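How to run a classic film night in a small hall

Pick the film first, then ask who holds the screening rights. For older studio pictures this can take a few weeks, so write early. We started in September for an October show at Fultville.

Keep the program under two hours. A short cartoon and one feature is plenty.

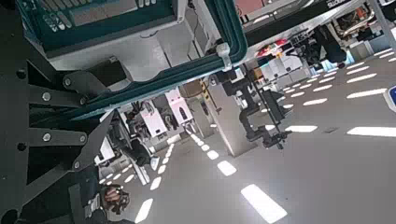
Set out chairs with an aisle down the centre. Our hall takes 200, but the back rows can't see the bottom of the screen, so we leave those out.

Test the disc all the way through. Melati Sumampouw once found a colour fault in the last reel's worth of a musical, with a day to spare.

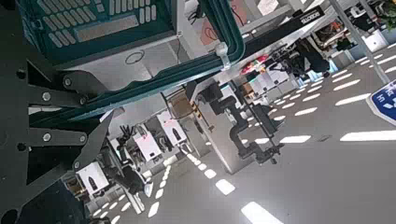 Write a half-page handout on the star and the director. Check dates against two sources. Ilse Schwerdtfeger reads ours over before printing.

Charge $5 at the door and bring plenty of change. Dim the lights in two stages, and leave the exit signs on.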